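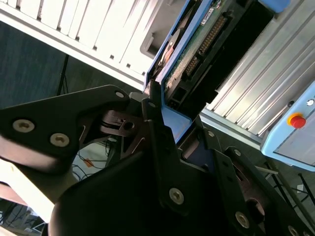 Slide 1. Title slide. Blue-framed device, upper center.

Notes for the Rowbotham session, 03/08/2018. Dean Inskip speaking. Leave the title up while people sit down, then go straight to slide 2.

Slide 2. What we mean by a label
Start with the definition, read it slowly. A label is any text fixed to a piece of equipment that a person is expected to act on. Serial plates are out of scope. Warning stickers are in scope but have their own rules, so park questions on those until the end.

Slide 3. The Fudadetti audit
Background: one site, two floors, equipment bought over many years from different suppliers. We logged 1822 labels. Of these, 297 used a term that did not appear in the site's own manual. Pause on that figure. The manual said "standby" and the label said "idle", or "rest", or in one case "wait". New staff looked up the word on the label, found nothing, and called the help line.

Slide 4. Where the terms came from
Three sources: the supplier, the install crew, and whoever had the label printer that day. The supplier terms were the most consistent within one machine and the least consistent across the site. Mention that the printer logs were kept, which made the tracing possible. Most sites do not keep them.

Slide 5. Term list, version one
Show the first page only. We began with 278 approved terms. Too many. People would not search a list of that length while standing at a machine. Zerero had the same problem with a longer list and dropped the project before June.

Slide 6. Term list, version two
Split by task: start, stop, clean, report. Each task fits on one sheet. Synonyms are printed in gray beside the approved term, so a reader who knows the old word can still find the new one. If asked about translation – the Drutis team handled that separately, refer them to the handout.

Slide 7. Rules for writing
Read the first two aloud and let them read the rest.
One action per label.
Verb first.
No abbreviations unless the manual uses the same one.
Same case as the control it refers to.
Date of printing on the back, never on the front.

Slide 8. Exercise
Groups of 8. Hand out the sheets face down. Each group rewrites the sample labels using version two of the list. Collect the sheets – we need them for the follow-up. Common error: people add "please". Strike it.

Slide 9. Open items
Who owns the list after handover. How often it is reviewed. What to do with old labels under glass or paint. No agreed answer on the last one, take views from the room.

Slide 10. Contacts and handout link. Warning sticker questions go here.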